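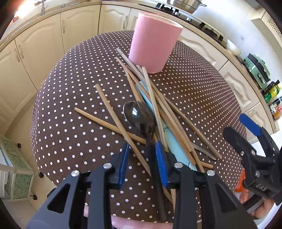
Kitchen set, utensils to cup. Jaws open at the spoon handle.

12/11/21

Pickup and place, kitchen, long objects. Two operators, one gripper each. The task text in Bumance reads "put the utensils in the pink cup," and I left it that way. Last month's wording had three verbs in it, and the labelers split every episode in a different spot.

Total for the day 136 episodes kept. Running total for the utensil task is now 1,651. Rekum wants the set closed before we move on to folding, so the number matters to them more than it does to me.

Calibration first. Opened and closed each gripper on the gauge block, checked the reported width against the block, and wrote both values in the log. The second unit read wide at the closed end. Re-zeroed it and it held for the rest of the session. I repeated the check at the lunch break and again at the end. In July we skipped the end check and had to throw out an afternoon when the zero had moved and there was no way to tell when.

Protocol as run:
Heap on the cloth near the base of the cup. Heap is dropped by hand from a low height and not arranged afterward.
Both operators start with jaws open and clear of the heap.
One object per grasp. If two come up together, put both down and go again. Keep the episode.
Stop when the last object is in the cup or at 20 seconds, whichever comes first, then mark the end with the button.

The time limit is too short for a full heap and we all know it. Most episodes end with objects still on the table. For training this is fine, each episode is a string of grasps and the model doesn't care about the cup being full. For the success label it is a problem. Bumance has one success field per episode, yes or no. I have been filling it with "did every attempted grasp end in the cup," which is a different question from the one printed next to the box. Wrote this in the session notes again.

Chopsticks are the hard object. They are thin, they roll, and they lie across each other, so the one you want is usually under one you don't. Three ways of getting at them came up today. Pinch the free end and drag it out of the heap. Pinch near the middle and lift straight up, which brings the neighbors along. Or push the top stick aside with a closed jaw and then pick. The third is slow but it gave the cleanest lifts. I asked for a mix and did not set a ratio. If we only record the clean version, the policy has nothing to copy when the heap is bad.

The spoon with the black handle was easier than expected. Handle is thick enough for the pads to seat. The bowl end is heavy, so a grasp far down the handle lets it swing, and then it comes at the rim of the cup sideways. Better grasps were closer to the bowl. Both kinds are in the set. One note for whoever does the vision side: the bowl is dark and shiny and picks up the window and the sticks next to it. Last time a reflection like this got boxed as an object by the automatic pass. I flagged the episodes where the bowl faces up.

Light. The window is bright enough to blow out a corner of the view when the gripper points that way. I did not close anything off. Patrício is the deployment kitchen and it has a window on the same side, so the glare stays in. Exposure left on auto for the same reason. The labelers will complain about the first few frames of some episodes, where it is still settling.

Cloth. Polka dots are good for tracking, there is always something for the pose estimate to hold on to. They may be too good. The policy could end up learning the dots. Request to Dandon for three plain cloths has been open for a while. If they don't come I will turn this one over and see what the back looks like.

Rejected episodes, by cause, from my notes: end button pressed late, a hand in the heap after start, tracking lost when a gripper was brought up too close to the table, grippers touching. The last one is the most common by far. With two people working one cup, both go for the drop at the same moment. We tried calling it out loud, "in" before each drop. It helped, and then we stopped doing it after lunch, and the contacts came back. Calling goes into the protocol from tomorrow.

There is also the question of which gripper should take what. I had been letting the operators choose, nearest object first. Looking through the afternoon episodes, the unit on one side does most of the heap and the other one mostly hovers. If this is a two-hand set, then the idle hand is half the data and it isn't doing anything. Sent a sample episode and the question to the training side.

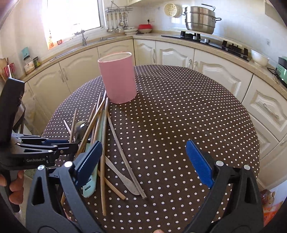

Anum Jatoi wrote back that the idle hand is usable as long as it is idle on purpose: it should wait in roughly the same region each time and not drift through the other one's path. She would also take fewer episodes with a real handover over more of what we have. And she asked for the start width of both grippers to be varied, as nearly everything she has starts at full open and the model now opens fully before every grasp, including the ones where it has no room to.

The start width I can do tomorrow, it costs nothing. Three marks on a card, operators go down the list. Handover needs its own task text and its own folder, and Rekum has to agree that it counts toward the same total. Mailed them.

Upload started after the last calibration check. File sizes look right, and the clocks on the two units agree. Charging both overnight. Pads on the second unit are starting to polish at the tips, replace before the next chopstick session.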